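Sunday

Spread the checkered plastic over the bed and got the bracelets out. The lid of the white box does for a tray.

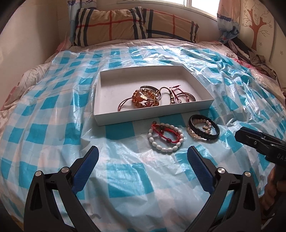 Page last changed: Sunday, 9:40 pm

Most are cheap. The amber beads cost me 300 at the market in Andberg and I have worn them twice. I want the red strings kept apart from the silver, as they knot around everything.

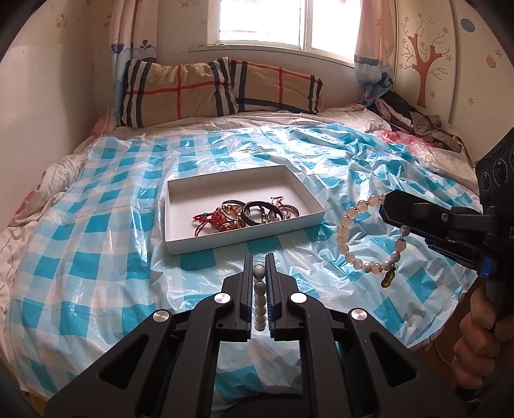

Asif Hashmi called at four and I lost an hour. The peanut charm stays with me. Luzius can ask his sister about the black leather one. Earrings tomorrow.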